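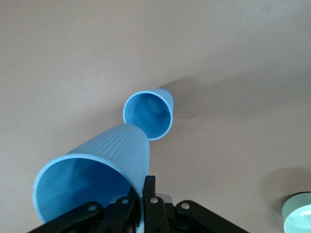

Wongate Shared Kitchen: Cups and Tabletops Check, August

To be filled in before the 8:00 shift starts. Comments are read, sometimes by people with the power to buy things.

1. Tabletop wiped and free of crumbs
OK. A pale top shows everything, so please keep using the gray cloths. The orange ones leave fuzz.

2. Plastic cups checked for cracks at rim and base
OK with remarks. One of the light blue ones has a tiny pale mark near the rim. I ran a thumb over it and remain in possession of the thumb. Keep in use, look again next month.

3. Ribbed cups cleaned on the outside
Needs work. The ribs are there for grip and have a second career storing dried juice. Soft brush, lengthwise, along the ribs. Going around them is exercise.

4. Cups stored upside down on the rack
Not OK. Cups left on their sides on a table are not "stored," however relaxed they look. They roll. The floor is tile.

5. Stacks no higher than 8
OK on the left shelf. The right shelf had more than 53 in what I will call a formation. Taken down.

6. Dishwasher reaches 60 degrees C on the cup program
OK. The Histari display still claims it is midnight. Reported to Bhuiyan again.

7. Damaged cups thrown out
Partly. Two cracked clear ones were found back in the cupboard, rinsed. The bin is the gray thing by the door.

8. Spare cups in the storeroom
One sealed box of 100, under the Grorkivine napkins. Do not open it until item 3 is fixed.

Result: passed, with items 3, 4, 5 and 7 to be rechecked at the next round.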